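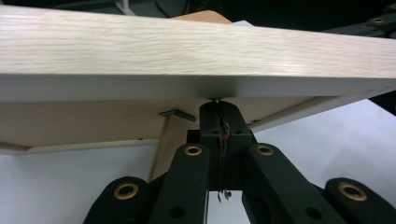
Give me a hand-held gripper over a clever arm any day

I have spent most of the spring squeezing furniture, and I want to make a case for it. Our small workshop has been comparing ways of getting a robot to handle flat-pack parts, and the tool I keep reaching for is the cheapest one on the shelf: a black linkage gripper you hold in your own hand, with a camera looking out over the fingers. It has no motors worth boasting about and it will never be on a magazine cover. I love it.

The usual way to start a project like ours is to buy the arm first. We did exactly that with the Hulmont, a very fine machine, and then spent weeks finding out how little we knew about boards. Where do you take hold of one? How square do you have to be to the edge before the fingers slide? Maeve Brophy drove the arm with a pair of joysticks and managed 10 decent grasps in a morning, which was good going, and she needed a lie-down afterwards. The next day she picked up the hand-held gripper and did 123 before lunch!

Speed is the smaller part of it, though. When you hold the thing yourself you feel what the board is doing. A pale wood top with a smooth white edge sounds like the easiest object in the world until you come at it from underneath, where there may be a little metal bracket or a screw head exactly where you wanted to put a finger. Your wrist sorts that out before you have thought about it, and the camera gets a record of how. I have yet to meet a joystick that lets me do the same.

Tomás Fitzgerald disagrees with me, loudly and over most of our tea breaks. His view is that a person's wrist is far too good, and that we are collecting movements the Hulmont will never be able to copy. He has a point. Of the 3251 grasps we had saved by May 1, 2021, a fair few bend in ways that would send the arm into its own elbow. We throw those out, and I don't mind losing them. I would still sooner sort through a big pile of natural movements than nurse a small pile of stiff ones.

He is also right about the view. A camera on the gripper sees the fingers beautifully and the rest of the table hardly at all, and a wide board can fill half the picture. We tried adding the Allora overhead camera to make up for it. It helped with finding parts, did next to nothing for the last few centimetres, and gave us one more thing to line up every morning — a job I won't miss if we drop it.

What about fancier fingers? The Heffernan set has soft pads and a lovely even squeeze, and on cardboard boxes I'd choose it without a second thought. On board edges the plain links have done just as well for us, and when a joint gets sloppy I can fix it at the bench with a spanner and 75 pence worth of parts. People who write about grippers tend to skip the repairs, and I wish they wouldn't.

So my advice to anyone setting up a bench is to put off the big purchase. Borrow or build something with a handle, mount a camera on it, and go and pick up the awkward stuff you really want moved. Do it until your forearm aches. In September we start on the Zetumwood shelving, with longer boards and thinner edges, and Tomás has already bet me a packet of biscuits that I'll be begging for the joysticks.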